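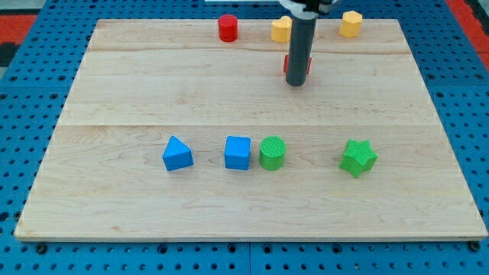

Samix halts arm trials after gripper fault

30 Apr 2022

Samix has stopped all unattended running of its block-sorting robot arms at the Rakby site after a gripper failed to let go of a part and the arm carried on with its programme.

The fault happened during an overnight run in February but has only now been made public, in a notice sent to the schools and workshops that use the same set-up. No one was hurt. The arm pressed a block it was still holding into the work surface, bent a mounting plate and tripped its own overload cut-out after 11 seconds. Samix says the cut-out should have acted in 2.

The arms pick up small coloured shapes, such as stars, cubes and cylinders, and set them down again on a wooden board. The task is used to test new control software before it goes to customers who handle packaged goods.

According to the notice, the gripper reported that it had opened when it had not. The software, which is supplied by Tanguy, took the report as correct and sent the arm to its next position. A second check, which compares the load on the wrist before and after each release, had been switched off during earlier tuning work and was not switched back on.

Samix went through the logs of 36 earlier runs and found the same false report in 13 of them. In those cases the block came free a moment later and the run continued, so the fault was not picked up.

Tanguy has issued an update that turns the wrist check on each time the arm starts and does not allow it to be disabled without a key. The slow cut-out is a separate matter and is still being looked into. The part was made by Urkura, which has asked for the damaged unit to be returned.

Until that work is finished, arms at Rakby will run at reduced speed and only when a trained operator is within reach of the stop button. Users elsewhere are asked to do the same. They should also check that the gripper opens fully by hand with the power off, and look for wear on the finger pads and the cable where it enters the housing.

Anyone who finds a gripper slow to release should take it out of use and report the serial number to the Samix service desk. Replacement grippers will be sent free of charge, with training sites supplied first. Workshop sessions already booked at Rakby will go ahead, apart from the overnight runs.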